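Money people can read: a local currency, eight winters on

The Perron has been going round the town of Trasine for eight winters now, and the woman who started it still keeps the very first note in a plastic sleeve in her kitchen drawer. It is green, slightly too big for any wallet and has a spelling mistake on the back. She is enormously fond of it.

"We printed 500 of them and only spotted the mistake once they'd all been cut," she told me, pouring tea. "So that was our first lesson in monetary policy – you can't recall your currency when half of it is already in the butcher's till!"

She used to teach economics at the college in Modby, and she would prefer her name left out of this, because she thinks local currencies suffer when they become one person's project. She has handed over the daily running to others. But she agreed to spend an afternoon talking to me about what she has learned, and I came away with eleven pages of notes and a head full of questions about what money is.

I began with the obvious one. Why would a town with perfectly good pounds want anything else?

"Because a pound doesn't care where it goes next," she said. "You spend it in the bakery and the baker spends it on a wholesaler two counties away. Nothing wrong with that. But a Perron has to find someone who takes Perrons, and those people are all within a bus ride. So the baker starts asking who mills flour nearby. The question only comes up because she's got a drawer full of the things."

Each Perron is sold for one pound and can be turned back into one pound, less a small fee if you are a business. The pounds sit in a separate bank account and are not lent out. I asked whether that made it money at all, or just a voucher with a nice picture on it.

She laughed, and said her old students used to put it more rudely than that.

"Strictly, it's a voucher with full backing. An economist of a certain kind will tell you we've created nothing, and as far as the quantity goes he's right. If there are 2000 Perrons out there, there are 2000 pounds in the account that can't be spent. What we've changed is the route. I find routes much more interesting than quantities, and I taught quantities for years." 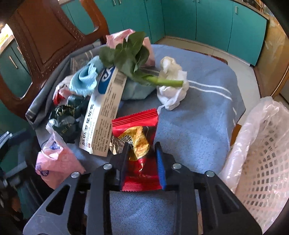 The early days were slow. In the first spring there were shops that accepted the notes happily and then had no idea what to do with them, so they piled up. The hardware shop became a sort of swamp where Perrons went in and never came out. The owner was very patient about it, she said, but he did have wages to pay, and at that time none of his staff wanted to be paid in green paper.

What helped was dull and practical. The group sat down with him and went through his outgoings line by line, looking for anything that was bought locally or could be. They found the window cleaner, the van repairs and the sandwiches. Later the town council agreed to take Perrons for market pitches and allotment rents, and she lights up when she talks about this part.

"That was the moment it became a proper currency, if you ask me. There's an old idea that money gets its value because you can pay your taxes in it. I'd drawn it on the board every autumn and never quite believed it. Then the council said yes to allotment rents – allotment rents, of all things! – and people who had never touched a Perron wanted some by the end of the month."

I asked how she knew that the notes really were moving faster, and were not simply sitting in different drawers. She fetched a ring binder. One year the group marked 100 notes with a small stamp and asked every shop to jot down the date whenever one came across the counter. Plenty of shops forgot. Some notes vanished altogether and are presumably in souvenir albums. Even so, the ones that were tracked made a lovely tangle of lines on the map she had drawn, with the greengrocer in the middle like a railway junction.

She is careful about what it proves. A stamped note may get noticed and passed on quicker than a plain one, and the busy shops are also the shops most likely to fill in a form. "I'd have sent it back if a student had handed it in. I'd have given it a good mark first, though."

We moved on to the thing that divides local currency people more than anything else, and that is whether money ought to go stale. Genitz, the scheme that hers is most often compared with, charges holders a small fee for keeping notes past the end of each quarter. You buy a sticker and put it on the note, and without the sticker it is not accepted. The idea is a very old one. Money that loses a little value by sitting still should be spent sooner.

Trasine tried it for one year only. She was in favour and argued hard for it, and she now thinks she was wrong.

"On paper it's beautiful. In a shop it's a queue of cross people hunting for stickers. And think about who holds notes at the end of the quarter. It isn't some miser. It's the café that had a good week. We were fining the very people who had been kindest to us."

Did people at least spend faster?

"Oh yes, for the last few days of the quarter. It was like pass the parcel. Then the first week of the next one was dead. I think we moved the spending about a bit and annoyed everyone while we did it. Genitz manages it better, I should say – they've had longer to get used to it, and their stickers are prettier."
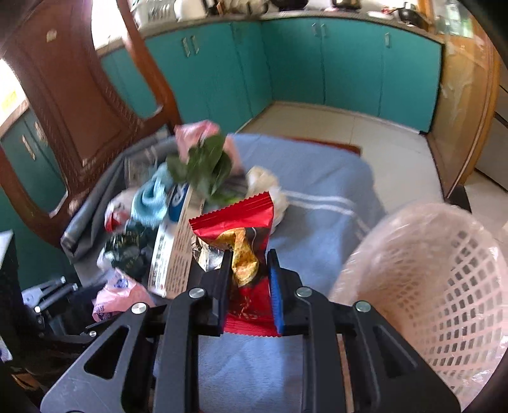

Cards, phones and the next note

The question she gets most these days is why there is any paper left. Plenty of similar schemes have gone over to an app. Trasine has one as well, in a modest way, and 185 people use it.

She has no quarrel with it. The accounts are easier and a plumber can be paid without anybody driving across town with an envelope. But she thinks paper does a job that a phone can't do, at least in a small place. A note gets turned over and talked about. Visitors ask what it is, and the person behind the counter has to explain it, and in explaining it they become a little bit attached to it themselves.

"I've heard the fishmonger give a better account of what backs a currency than I managed in most of my lectures. He does it while wrapping haddock."

I wondered whether rising prices had caused trouble. A Perron is tied to the pound, so when the pound buys less, so does the Perron. She said people do sometimes expect it to protect them, and that the group has to be very plain that it won't. There was a proposal a while ago to tie it to a basket of local goods instead, such as bread, eggs, firewood and an hour of gardening. She loved the idea as a teacher and voted against it.

"Imagine the arguments about the eggs," she said. "What size, for a start. And somebody would have to stand behind the promise. With pounds in the bank we can always pay out. I can't keep firewood in a bank."

A new set of notes is due in March. There will be a smaller one this time, for half a Perron, which the market traders have wanted for ages. The back has been checked by four different people. She showed me the proof, holding it by the corners, and then went to find her other glasses so that she could read it through once more.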